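Chapter 7
Wood Panels as Work Surfaces

7.1 Scope of the chapter

A work surface does two jobs. It carries a load, and it gives a flat reference plane on which parts can be set down, slid and measured. Chapter 6 dealt with the first job. The present chapter deals with the second, using solid wood panels glued up from wide strips and set on a perforated base.

Solid wood is not a uniform material. It swells and shrinks across the grain with changes in humidity, and very little along it. A panel made from three strips will therefore change in width between December and the summer months while its length stays nearly fixed. Figured wood adds a second problem: where the grain runs in waves, a plane or scraper meets fibers rising toward the blade and may tear them. Such areas are best finished by sanding. 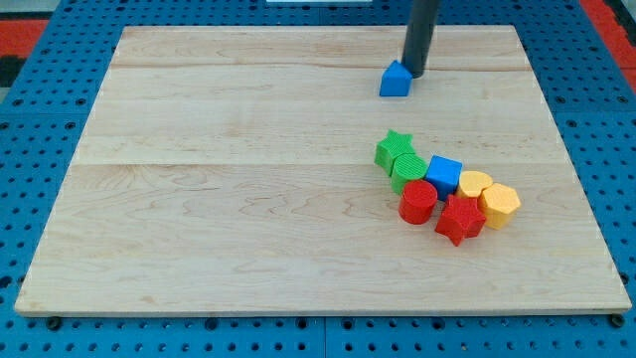
Friction on a panel depends on the finish, the direction of travel and the condition of the glue lines. A seam that stands slightly proud will catch the lower edge of a sliding block and turn it off its path. The test is simple - draw a fingernail across the seam, then repeat with a steel straightedge held to the light. In the trials reported by Emmanuel Shemweta at the Dumlao workshop, 16 panels were checked in this way, and each was loaded with 100 slides in each direction.

7.2 Fastening to a perforated base

A perforated base allows a panel to be moved and fixed again without new holes. Fasteners should locate the panel but leave it free to move across the grain. Rigid fixing along both long edges leads to cupping or split seams. The Sestell method, described in Section 7.4, uses a fixed point at one edge and slotted holes at the other.

Terms used in this chapter: cupping, figure, glue line, reference plane, slotted hole.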